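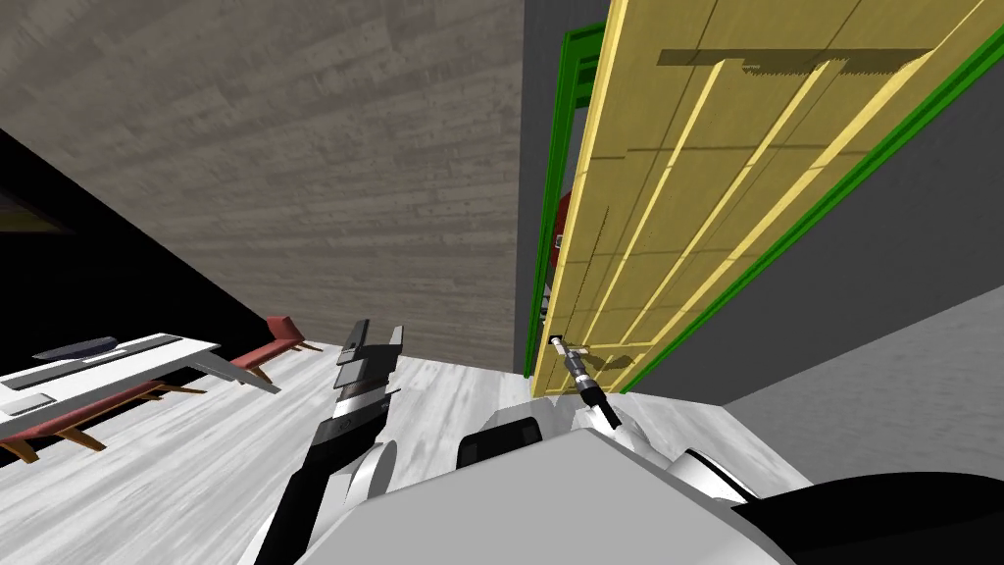

Is it worth getting a mechanical watch serviced before you sell it to a dealer? Usually a dealer would sooner have it unserviced and do the work in his own shop, so keep your money.

That's my short reply to Lindsay, and now the long one.

On Sunday, May 13, 2018, Lindsay Maihi wrote:
> Hi all, I've inherited my uncle's Trudier hand-wind, steel case,
> no box, no papers. It runs but loses 5 minutes a day. The repair
> shop in Grumville wants $739 for a full service. Should I pay it
> before I take the watch around to buyers? And does the missing
> paperwork kill the price?

I sold two Trudiers last December, one freshly serviced and one that hadn't been opened in years. Halim offered me $800 for each of them! The service on the first one got me a polite nod and that was it. I'd also ask them to leave the case alone – a polished case put off both of the buyers I talked to (Noeline Kingi had the same trouble with her Jurnora, if she's reading).

Papers are nice to have, but on a Trudier that age hardly any still have them. If you can find an old receipt or a strap invoice with your uncle's name on it, bring that along. Get at least 2 offers, and don't leave the watch anywhere overnight without a signed slip.

Does the crown still have the little T on it? I'd love to know.

Tegan Cosgrove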